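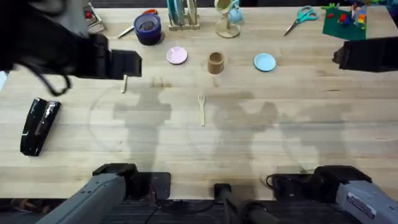 Why does the planner stall when both arms want the middle of the table? Each arm was reserving its whole swept path up front, so whichever asked second sat and waited until the first one was all the way home.

Apr 24, 2023

Finally got to the bottom of this one, and I'm so pleased! Duygu had suspected the reservation code for a while (she was right, I owe her a coffee). Golska now locks the path in short time slices and gives each slice back as soon as the arm has cleared it. The second arm starts moving while the first is still pulling out, and it looks lovely.

Ran 30 replanning requests from the saved log, old code against new. Median time to a valid two-arm plan went from 3,028 ms to 855 ms. With the collision mesh cached it drops again, to 606 ms, but I don't trust the cache yet. It didn't refresh after Ertuğrul changed the gripper model, and we were planning with the old fingers for half the morning.

Perception notes: the plates come out well, pink and light blue both, and the brown cup between them is fine too. The fork is harder. It's light wood on light wood and the mask breaks up along the handle. Adwoa wants to try edges plus depth instead of color, which I love as an idea. The black stapler gives bright streaks along the top, so I've turned the highlight filter on for the left side only. Arm shadows across the middle still worry me a bit; the segmenter may take a gripper shadow for something solid.

Still open:
- cache key has to include the gripper model version
- slice length is hard-coded, move it to the config
- what happens if an arm faults while holding a slice? Ask Nesrin, she wrote the fault handler
- merge before May, Marisa's branch touches the same file

Left the new build running on the bench machine under my login.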